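Subject: Re: [woltwood-house] Summer shoes, and what to do with the white ones
Date: Jul 23, 2019

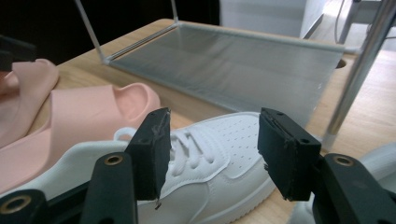
The list digest wrote:
> Please don't put white sneakers in the washing machine, whatever
> the label says. I did mine twice last November and the soles
> started to come away at the toe. Lukewarm water, a drop of dish
> soap and an old toothbrush will do nearly everything. Slides are
> another matter, you can scrub those in the sink with no worry at
> all.
>
> Does anyone have a good answer for the little holes over the
> toes? Mine hold on to the gray no matter what I do.

Hello everyone, and thank you for this, it got me to clear off the table and finally deal with the shoes that have been piling up by our back door since the warm weather came.

About the little holes. My white low-tops have the same rows of them across the toe, and I went at them for years with a brush that was much too wet. All that did was push the dirt further in. What works for me now is a soft, nearly dry toothbrush, worked in small circles, and then a cloth wrapped over one finger to pick up what comes loose. After that I stuff the toe with plain paper and leave the shoe alone overnight, away from the window. I used to put them out in the sun and I'm fairly sure it yellowed my first pair.

I do take the laces out before I wash anything, even though I grumble about threading them back in. They get a soak in a bowl of soapy water while I do the soles. For the thick sidewalls I like the Leka sponge, the plain one with no scent. Go easy, though, and keep it off the upper, or you'll dull the finish. I learned that on a pair I was very fond of.

As for the slides, I agree completely! The pale pink ones get a good scrub inside the strap, where the sunscreen collects, and then they stand on their sides in the dish rack (an old one, I promise, not the one we eat from).

One more thing while I'm here. Several of you were asking about the Brornau shoe rack. We've had ours since November and it is fine for flat things like slides, but the shelves are close together and anything with a collar has to go in sideways. I wouldn't buy it again for a family of sneaker wearers. If you'd like to try ours first, write to me off the list and you can come and borrow it.

Warm wishes to all, and do send in your lace tricks, I'm still hopeless at getting them even.

--
woltwood-house mailing list
To leave the list, send a blank message with "unsubscribe" in the subject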